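I'd been trying to get Yolotzin Camacho to sit down with me since the spring, and when she finally said yes it was on the condition that I come to her, so I drove out to Cillusstead on July 13, 2022 with a bag of peaches and way too many questions. She coordinates arrivals for Carrillo, a small outfit that helps people who've crossed an ocean or a border (or both) through their first months in town. Housing, school forms, asylum paperwork, dentists. Lots of dentists, she told me!

I started with the obvious one: how does anybody end up in this line of work?

"I was an arrival," she said. "I was 17. My mother and I slept in a church hall, and a man named Abílio Pinheiro came every morning with rolls and a stack of forms. He spoke terrible Spanish, really terrible, and he'd read each form out loud to us until we understood it. I thought, okay, I can do that, and my Spanish is better."

Pinheiro is retired now but he still calls her when he sees something in the news about a boat. She says those calls are short. He asks if any of the names are ones they know, and she says she hasn't heard yet, and then they talk about his knees.

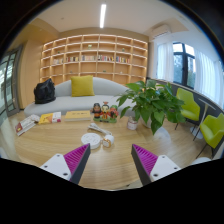
Most of what Yolotzin does all day is wait on the phone. She keeps a list of offices that pick up and offices that don't, and she'll happily recite it for you over coffee. We talked at the round wooden table, the one with the little white cup with the gold rim on it, and she kept her phone in her lap the entire time in case the Ekora shelter rang about a family of 8 she was trying to keep under one roof. Ekora had beds for five. "They said we could split them, just for August," she told me. "I asked the father and he looked at me like I'd offered to saw the car in half."

I asked what people get wrong about the crossing, and she thought about that for a good while.

"They think it's the end of the story," she said. "You get off the boat, somebody gives you a blanket, finished. But I have a man, Evaristo, and he'll let me use his name because he wants people to know. He got here and it was 300 days before he had a hearing date. A date! The hearing itself was later."

I met Evaristo Quintero that same afternoon, as it happens. He fixes refrigerators now and he's funny, much funnier than I am. He told me he'd learned English from a radio show about lawn care, so for months he could discuss crabgrass with anyone but couldn't order lunch. When I asked about the water he shook his head and went back to the refrigerators, and I let it go.

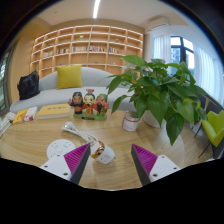
White plug and cord on the light-wood table, next to a flat round disc.

Money, then. Carrillo runs on donations and on a grant that comes through Flonlow, and the grant is up for renewal. Yolotzin wouldn't guess at her chances. "Wenceslao does the guessing," she said, meaning Wenceslao Serrano, who does the books and had stuck his head in twice already. (He guessed about 50 percent, and then asked me not to make it sound gloomy. Sorry, Wenceslao.)

My last question was whether she ever thinks about quitting. She laughed and said every time the hold music comes on. Then her phone buzzed, and it was Ekora, and she was out in the hallway before I'd found the cap for my pen. I could hear her saying "all of them, yes, all of them together" while I packed up, and I left the peaches with Wenceslao.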